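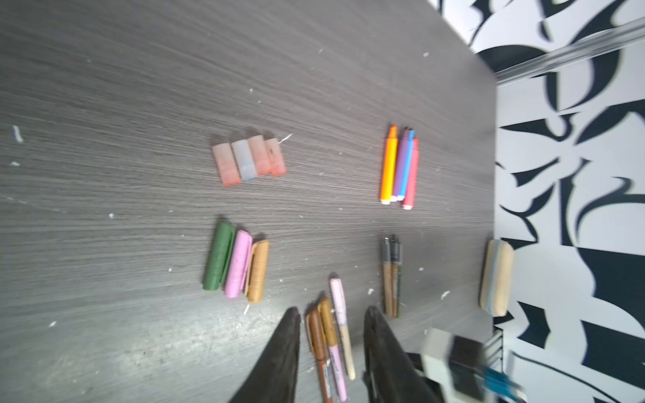
種類別に分けた作業台の上のペンとキャップ。右手にホワイトボード消し。

来年度の設備予算について

先週の金曜日、来年度の設備計画に関する打ち合わせが終了いたしました。個人のブログに業務の話を書くことは多くありませんが、小規模な作業室でロボット設備の購入を検討しておられる方から何度かお問い合わせをいただきましたので、当方の検討の経過を記録としてまとめておきます。金額については当方の事情に基づくものであり、他の現場にそのまま当てはまるものではありません。

1.前提

当作業室では、細かい文具類の仕分けと整頓を題材として、卓上型アームの把持作業を検証しております。対象物はフェルトペン、キャップ、ホワイトボード消しなど、いずれも一般の事務所にあるものです。高価な部品を扱う現場と比較すれば地味な題材ですが、細い円筒形のものが隣り合って並ぶという条件は、把持の検証としては決して易しくありません。二本が接して置かれている場合、指先をどこに差し入れるかによって結果が大きく変わります。キャップは軽く、わずかに触れただけで向きが変わります。半透明のキャップは画像上の輪郭が弱く、濃い色のキャップとは別の扱いを要します。

このような題材を選んだ時点で、購入すべき設備の性格はおおむね決まっておりました。可搬重量は小さくてよく、指先の形状と手首側のカメラの見え方に費用を配分すべきであるというのが、当初からの方針です。

2.要求仕様の整理

計画書の初稿は、正直に申し上げて機器の一覧表にすぎませんでした。Julivsteadで同種の設備の調達を担当しているBernadette Maillardさんに目を通していただいたところ、「何を買うかの前に、何ができなければ困るのかを書いてください」というご指摘を受けました。そこで一覧表をいったん取り下げ、作業の側から書き直しております。

書き直した要求は次のとおりです。

・接して置かれたペンのうち、一本のみを持ち上げられること
・横向きのキャップを、つぶさずに把持できること
・透明または半透明の対象物を、追加の照明なしで検出できること
・指先の交換が、工具を用いて一人で行えること
・配線が手首の動作範囲を妨げないこと

最後の項目は初稿にはありませんでした。手首まわりのケーブルは、カタログの写真ではきれいに処理されておりますが、実際に自分で取り回すとなると、コネクタの向き一つで可動域が狭まります。見積を依頼する際には、ケーブルの出口の位置を図面で確認されることをお勧めいたします。

3.候補の比較

候補は三社から取り寄せました。

Jinusの卓上アームは本体価格が最も低く、指先の部品も標準で二種類が付属いたします。ただし、予備部品の納期が読みにくく、見積書にも「都度確認」としか記載がありませんでした。

Kellexは本体と保守契約を一括で提示しており、総額では最も高くなります。一方で、保守の範囲に指先の消耗が含まれており、年間の支出を事前に確定させることができます。予算を預かる立場からは、この点は大きな利点です。

Martyは手首カメラの取付部が独立しており、将来カメラのみを更新することが可能です。初年度の費用は中間に位置しますが、二年目以降の選択肢が広いと判断いたしました。

いずれも一長一短があり、価格の順に並べただけでは結論が出ません。当方では、購入後3年間の支出を合計した表を別に作成し、そちらを主たる資料といたしました。

4.予算の配分

設備計画の総額は450万円です。内訳の細目は割愛いたしますが、配分の考え方は記しておきます。

まず本体および制御装置を確保し、次に指先と手首まわり、続いて作業台と周辺の整備、最後に予備費という順に割り当てました。消耗品と予備の指先には84万円を充てております。初稿ではこの項目が著しく小さく、本体に偏っておりました。

消耗品の費用は軽視されがちです。指先は対象物に触れる部分であり、形状を変えて試す機会も多くなります。加えて、題材となる文具類そのものも補充が必要です。フェルトペンはキャップを外したまま検証に使用しますので、筆記具としての寿命は考慮できません。文具の購入を事務用品費に含めるか検証費に含めるかという点は、年度末に必ず問題となりますので、最初に科目を決めておくべきです。当方は検証費といたしました。

作業台については、新規の購入を見送りました。現在使用している濃い灰色の木目調の天板は、細かい傷や白い粉の跡が目立ちます。交換を望む声もありましたが、実際の事務所の机は傷も消しかすもあるものですので、清浄な天板のみで検証することの意味は限定的です。台の交換費用は、照明器具と清掃用具に振り替えております。背景についても同様で、白黒の強い模様がある壁面は画像処理の上で不利に働くことが予想されますが、無地の衝立を一枚計上するにとどめ、模様のある条件も残すことといたしました。

5.日程

9月中に最終の見積を受領し、機種を確定する予定です。発注から納品までは4か月を見込んでおります。納品後ただちに本格的な検証へ移る計画を立てがちですが、設置、配線の確認、指先の調整および担当者の習熟に要する期間を別に設けました。この期間中は成果の報告を求めないことを、計画書に明記しております。

既存の設備は、新しい機材の立ち上げが完了するまで並行して使用いたします。設置場所が手狭になるため、電源の系統と通路の幅を事前に測り直しました。図面の寸法と実際の寸法に相違があり、棚の一つを移動することになっております。移設の費用は少額ですが、これも予備費ではなく本予算に計上いたしました。

6.残された課題

機種の選定については、現時点ではMartyを第一候補としております。ただし、指先の互換性についての回答がまだ届いておらず、内容によってはKellexとの再比較を行います。Jinusには予備部品の納期について改めて照会中です。

また、検証の記録をどの程度の期間保管するかについても、結論が出ておりません。画像の保存容量は年々増加しており、次回の計画では保管費を独立した項目とすべきであるというのがMaillardさんのご意見です。当方も同じ考えですが、今回の総額の中では対応が難しく、次年度への申し送り事項といたしました。

見積依頼書の書式についてご関心のある方は、コメント欄よりご連絡ください。社名と金額を除いたものであれば、お送りすることが可能です。

カテゴリ:設備計画、予算
コメント(3)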